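# Simulated arm drops mugs partway through a transfer, and the stop does not hold

**Posted by Tillico_bench, in Simulation and Handling**

We would be grateful for advice on a recurring fault in a tabletop handling cell which we run entirely in simulation at present. The intention is to move the same routine to a physical cell in November, and the department has asked that the fault be explained before any hardware is powered.

The routine is simple. The arm hangs over one side of a perforated table, picks up household objects one at a time and places them in one of two open-topped crates. The objects include mugs, a small tin, a tall cardboard box, a bowl and a bottle. The control software is Plerkier, and the grasp planner was written by a colleague on a previous contract.

The fault occurs with mugs only. The gripper closes, the status changes to "held", and the arm lifts. Partway across the table the mug leaves the fingers and falls. The status remains "held". The arm completes its path, opens over the crate and reports a successful placement. Over 2822 attempts with all objects we logged 344 drops, and every one of them involved a mug.

There is a second matter, which concerns us more. We added a rule that the arm must stop if an object is lost. When the rule is triggered by hand the arm does stop, but it begins moving again after 950 milliseconds without any instruction from the operator. We have not been able to find where this is set. The log reads as follows:

 state: held
 object_lost: true
 motion: stopped
 motion: resumed (queue not empty)
 state: held

We have already tried the following:

- raising the grip force in steps, up to the limit set in the planner
- reducing the travel speed by half
- replacing the mug models with fresh copies
- running on a second computer, with the same result

Any guidance on either point would be appreciated. We should also like to know whether the second behaviour would carry over to a real arm using the same software.

---

**Reply from Rajput Handling Support**

The two faults should be treated separately, and the second should be dealt with first.

Your log shows that the stop is being issued as a pause. A pause in the motion queue is lifted automatically when the timer runs out and there are still moves waiting. It is intended for short delays, such as allowing a gripper to close fully. It is not a safety function and must not be used as one. To obtain a stop that holds, the rule must clear the queue and then place the controller in a state which only an operator can leave. Two separate actions are needed, and the order matters. If the state is changed first, the controller may accept one further move before the queue is emptied.

In reply to your last question, yes, you should assume that it would carry over. The queue does not distinguish between a simulated arm and a real one. Please also note that even a correctly written software stop is no substitute for a hard-wired emergency stop, guarding and a risk assessment carried out on the physical cell by a competent person. None of these can be completed in simulation.

As to the mugs, the usual cause is the collision shape. Many object sets store a mug as a solid outer hull, with the opening filled in and the gap inside the handle closed. The fingers then press against a surface which is not where the visible surface is. The contact is reported as good while the arm is still. Once it accelerates sideways, the contact points shift and the grasp is lost. Increasing the force will often make this worse, as the solver pushes the two shapes apart.

We suggest the following order of work:

1. Display the collision shapes in place of the visible ones and inspect each mug separately.
2. Replace the single hull with several smaller convex parts, with the handle treated on its own.
3. Return the grip force to its original value before testing again.
4. Change the "held" status so that it is checked throughout the move. At present it appears to be set once, at closure, and never reviewed.

Item 4 should be carried out even if items 1 to 3 remove the drops entirely. A controller that reports a successful placement after losing the object has a reporting fault of its own, and any figures gathered with it are unreliable. You may wish to withdraw earlier results until they have been rechecked against the final position of each object.

---

**Reply from Cinemard_user**

We experienced something similar and resolved it by raising the friction value on the fingers to 6. The drops ceased the same afternoon. It may be worth trying this before rebuilding the models.

---

**Reply from Rajput Handling Support**

We would advise against the suggestion above where the routine is to be moved to hardware. A friction value of that size has no counterpart in any ordinary finger pad. The drops would disappear from the simulation and would very probably return on the real arm.

---

**Update from Tillico_bench**

Thank you for the replies. The collision shapes were indeed at fault. All of our mug models had been stored as filled hulls, and the handle on the teal-blue one was a solid block. We have rebuilt them in parts and restored the original grip force.
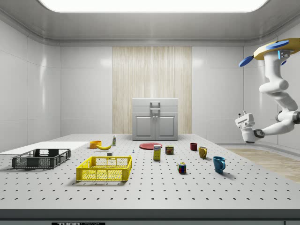

The stop rule now clears the queue and then locks the controller, and the arm has remained still on every trial until released by the operator. The "held" status is checked at each step of the move. We have seen two further drops since the change. Both were reported correctly, and the arm stopped on each occasion.

We have left the friction value alone. The earlier success figures have been withdrawn and the runs will be repeated. The move to hardware has been put back until the risk assessment for the physical cell has been signed.

One point remains open. The tall cardboard box is now sometimes reported as lost when it has merely tilted in the fingers. We believe the permitted distance is too small for an object of that height, and will post the value we settle on in this thread.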